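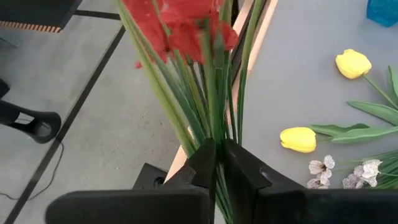 Chapter 7
Chores

Most people who ask me about household robots want to know when they can buy one that folds the laundry. I have been answering that question for long enough to have developed a standard reply, which is to ask how they feel about socks. Laundry gets all the attention, but I'd like to start this chapter with flowers. Suppose you want a bunch of them put in a vase. A gripper with two blocky fingers can close around the stems of a big red flower and its long green leaves and hold the lot upright, and a visitor will be impressed. Then the visitor looks at the table, where two yellow tulips are lying with the stem of one under the leaves of the other, and asks when the robot will do those. The flowers are artificial, too. They don't bruise or drip, and they will put up with being picked up by the same spot all afternoon. A real tulip has a shorter temper.

This chapter is about the distance between holding a thing and finishing a chore. We will look at homes first and shop floors second, and by the end you should be able to read a claim like "the robot can now clear a table" and know which five questions to ask before you throw out your dishcloth.

7.1 What counts as a chore?

A chore, for our purposes, is a job that a bored adult can do while thinking about something else. The definition sounds flippant, and my co-teacher Muthoni Ndung'u has asked me to take it out of three editions of the course notes. It stays because it points at the trouble. The parts of a job that we do without thinking are the parts we are worst at describing, and so the worst at handing over to a machine.

Take the flowers again. Ask a class to write down the steps for arranging a vase and you will get something like this:

Pick up a flower.
Put it in the vase.
Repeat until it looks nice.

I have collected 250 of these lists over the years. Very few mention untangling a leaf from its neighbor. Hardly any say what to do when the vase starts to tip, and only one (from a student who had worked in a florist's) said to turn the vase as you go. As for "until it looks nice," we will return to that in Section 7.5, with a certain amount of dread.

7.2 The Burnow kitchen

In the town of Rornden there is a test kitchen run by a small firm called Burnow. It has a sink, a table, and a drawer that sticks. The drawer was an accident of cheap carpentry, and it has taught the engineers more than anything they bought on purpose.

Their machine, Temba, was asked to do one job: take a mug from the table and put it in the sink. Over one long stretch of testing it made 561 attempts and completed 497 of them. Write that down, because you'll need it for Exercise 3. It comes to a little under 89 percent, a figure that looked splendid on the slide.

Now think about your own mugs. If you moved ten a day and failed with one of them, you would not call yourself 89 percent good at mugs. Your family would call you something else. A success rate means very little until you know what a failure costs, and a failure can be a mug left on the table (cheap), a mug in the sink upside down (cheap, faintly annoying), or a mug on the floor (get the broom, which Temba cannot use).

There is also the matter of who set up the tries. Before each attempt a person placed the mug on the table with the handle showing. That person was doing part of the chore. When you read a result, look for the person.

7.3 Shop floors, where life is easier

Factories have had working robots for decades, and students sometimes take this to mean that homes are next in line. A factory cheats, and quite rightly. It brings every part to the same place, facing the same way, under the same lights, and it keeps cats out of the building.

Problems begin when the parts arrive in a heap. Jimus, a packing arm we will follow through Section 7.4, handled nearly 300 boxes an hour when they came down the belt in single file. Given a bin of loose cable ties, it slowed to the pace of a man looking for his glasses. Long, thin, bendy things that overlap are hard wherever you meet them, be they cables, shoelaces, or stems.

So, can machines do chores yet? Some can do some of them, in rooms arranged for their benefit, with somebody nearby. I've had roommates with the same record.

Before you read on

Pick a chore you did this morning and write out every step, including the ones where you fixed a small mistake. Give the list to a friend and have them follow it exactly, wearing oven mitts. Keep your notes on where they got stuck. You will use them in Section 7.4, when we come to grasping, and again in Exercise 6.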